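About Indby

Indby sells screws, fittings and small hardware to people who put things together and take them apart again. Most of our customers are repair shops, furniture makers, school workshops and households with a drawer that won't stay shut. We sell by the box, by the bag and by the piece.

How we started

Nadège Cordier opened the counter on Odow Street with 200 kinds of screw and a secondhand set of steel drawers. She had spent 12 years in purchasing for a furniture plant and had grown tired of ordering a full carton when the job called for four screws. The first price list fit on both sides of a sheet of paper. It listed wood screws, machine screws, washers and a short page of hinges.

The current list has 2,247 items. Screws and bolts still make up most of it. The rest is nuts, washers, threaded inserts, caps, spacers, brackets and drawer slides.

What we keep

Everything on the list is in the building. If a part runs out, we take it off the list until more comes in. We carry metric and inch sizes and store them on opposite sides of the aisle — metric on the left as you come in from the street.

Very small screws are kept behind the counter in flat trays. Please ask for them. Long bolts are in the back and can be cut to length while you wait, except on stainless, where we need until the next morning.

We don't carry paint, glue or power tools. The Jacquet store across the square has all three, and they send people to us for fasteners.

Matching a part

A good share of the work at the counter is matching. Someone comes in with one screw and needs its twin, or with a cover that has an empty hole in it. Bring the old screw if you have it. If you don't, bring the part it came out of, or the mating piece. We have thread gauges and calipers at the counter and there is no charge for measuring.

If the part is too big to bring, write down the width of the opening, the depth, and what the screw has to go into. Head shape matters too. A recessed opening usually wants a different head than a flat surface does, and we will ask you about it.

Orders by mail

Mail orders are packed in the back room by the same people who work the counter. Each size goes in its own paper bag with the item number written on the front. Mixed orders are checked against the slip before the box is taped. The smallest order we ship is one bag. The largest we can handle in a single shipment is 2,000 pieces of one size — above that, call first and we will split it.

Unused parts can be returned in their bag with the number still readable. We can't take back cut bolts.

The Erau catalog

Our printed catalog is called Erau, after the road where the first stockroom was. It comes out each January and is free at the counter. Drawings are at actual size, so you can lay a screw on the page and compare. Prices are on a separate sheet.

Page updated January 24, 2018.

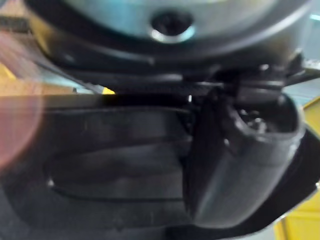 A small silver screw head among black parts, below a round opening with a bright metal rim.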